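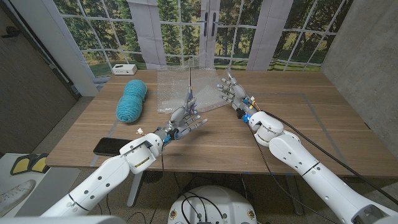

Dritport Wedding Photography Archive
Progress report to the Cairns Fund, second period

Summary

The work in this period went forward well in two of the three parts of the project, and slower in the third. The scanning of the Cason negatives is finished for the church weddings and for most of the hotel weddings. The public page for families opened in May. The part about written permissions is behind the plan, and I explain below what we want to do with it. We do not ask for more money in this report. We ask for one change in how the money is divided, and it is described near the end.

Background for readers who did not see the first report

The Cason studio photographed weddings in Dritport and in the villages near it for two generations. When the studio closed, the family gave the negatives, the order books and the sample albums to our archive. The collection is unusual because the order books survived together with the negatives. For almost every wedding it is possible to know which pictures the couple chose, how large they wanted them, and which pictures were left in the envelope. For a person who studies wedding photography this is very valuable, because the pictures which were not chosen often tell more than the ones in the album.

The grant pays for scanning, for the hours of one cataloger, for storage boxes and for the page where families can look for their own weddings.

Scanning

At the end of this period we have scanned 1287 negatives. The order of work was changed once. In the plan we wanted to go strictly by year, but the early envelopes are in weaker condition than we believed, and some negatives were stuck to the paper. We put these aside and continued with the later ones. The stuck negatives are now in a separate drawer, in cool storage, and a conservator has looked at a sample of them. Her advice was to leave them alone until we have a budget for careful humidifying. I agree with her. It means that the first years of the studio will be missing from the page for some time, and we wrote this on the page so that families from those years do not search without result.

The quality of the scans is good. We use the same settings as in the first period, with one difference: for the negatives made with flash inside the hotel ballroom, we now make a second scan with lighter exposure. In the first scan the white dress was often without any detail, just a white shape. In the second one we can see lace, buttons and folds. A retired dressmaker who visited us spent a whole afternoon with these, and she corrected several of our descriptions of the dresses. I had written "satin" in many places where I should not have been so sure.

The naming of files was a small problem. The studio used its own numbers, and it started again from one each spring, when the wedding season began. Two weddings can have the same number. We now put the year before the studio number, and everything scanned in the first period was renamed in the same way. The renaming took longer than expected, but I would like to state that no file was lost. We compared the old list and the new list line by line.

Cataloging

Each wedding has now a short record: the family names as written in the order book, the place of the ceremony, the place of the party, the number of guests if it was written, and the kinds of pictures made. We also note the standard poses. The older photographer had a fixed list which he followed at each wedding. The bride at the window, the couple on the church steps, the two mothers together, the cutting of the cake, the car leaving. His daughter, who took over the studio, kept the list for the first seasons and then slowly stopped using it. In her later work there are many pictures of guests waiting, children under tables, and the band eating supper. The couples did not order many of these. They are some of the best pictures in the collection, in my opinion.

The catalog system is Fliltura, as agreed in the grant. It works well for single pictures. It is less comfortable for us when one wedding has several envelopes, since each envelope wants to become its own event. We solved this by making a parent record by hand. It adds a few minutes for each wedding. I mention it only because it explains why the cataloging is a little behind the scanning. The distance between the two is becoming smaller, and I expect them to meet before the end of the next period.

The public page

The page opened in May with 100 weddings. We chose them so that each decade with healthy negatives is present, and so that both the town and the villages are present. Visitors can search by family name, by church and by season. They can ask for a print or write to us with a correction.

The corrections were more useful than we hoped. Many concern the spelling of names, because the order books were written quickly, often on the telephone. Others are more interesting. One family told us that the wedding we described as a spring wedding was in fact in late autumn, and that the flowers on the tables were made of paper by the aunts of the groom. Another family explained why there are no pictures of their church ceremony: the priest of that time did not permit a camera during the service, and the photographer waited outside until the doors opened. After this letter we looked again at all weddings from the same church, and the same gap is found in every one of them during his years there. This is now in the catalog notes.

We also received two requests to remove pictures. In both cases the marriage ended long ago and the person did not wish to be found by name. We removed the weddings from the page on the same day and kept the negatives in the archive. We now have a clear sentence about this on the page, with an address to write to. I think it would have been better to have this sentence from the first day, and I take responsibility for that.

Permissions

This is the part which is behind. The plan said that we would have a signed permission from one member of the couple, or from a child of the couple, before a wedding goes on the page. For the opening group we had this. For the next group it goes slowly. Many couples moved away. Some letters come back, and some are simply not answered, and we do not treat silence as a yes.

What helped most was the afternoon at the Dritport library, when we put sample albums on the tables and invited people to come with their own. Several people recognized a neighbor or a cousin and gave us an address we would never have found. Seven permissions were signed in the same afternoon. It was a better result than from all the letters sent in the month before. For this reason we would like to hold more such afternoons, also in the villages, and to send fewer letters.

The exhibition

In the first report I wrote that a small exhibition is possible. It is now decided. It will be in the entrance hall of the library, and the subject is the order books: next to each picture chosen by the couple we will hang one which they did not choose. The prints will be made at the same size, so that the visitor can compare them fairly. The text will be short. We have selected the weddings, but we wait for the last permissions before we order the prints. The frames are borrowed from the library and cost us nothing.

We discussed whether to show the sample albums too. They are heavy and the bindings are tired, so only one will be shown, open in a case, and we will turn the page each week.

Money

The spending is inside the budget. Scanning cost less than planned, because the stuck negatives were not scanned. Storage boxes cost more, because the price went up between the plan and the order. Postage is nearly used.

The change we ask for is the following. We would like to move the unspent part of the scanning money into two lines: travel and room hire for the album afternoons, and a first treatment of the stuck negatives by the conservator. She proposes to begin with one envelope and to report to us before she touches a second. The total of the grant stays the same. A table with the old and the new division is sent together with this report.

Plan for the next period

Finish the hotel weddings and begin with the garden and farm weddings, where the negatives are mostly in good condition.

Bring the catalog to the same point as the scans.

Hold album afternoons in the villages, beginning with the ones which have the most envelopes in the collection.

Open the exhibition at the library. The fund will receive an invitation when the opening is fixed.

Add the second group of weddings to the page, as far as the permissions allow. I prefer not to promise a number for this.

One question is still open from our side. The Cason family has found a box of sound tapes with the speeches from several wedding parties, recorded by the studio as an extra service. They have offered it to us. The tapes are outside the present grant, and we have not accepted them yet. We would be glad to hear whether the fund considers sound recordings as part of the same collection, or if we should make a separate application for them.

Respectfully submitted by the project coordinator, Dritport Wedding Photography Archive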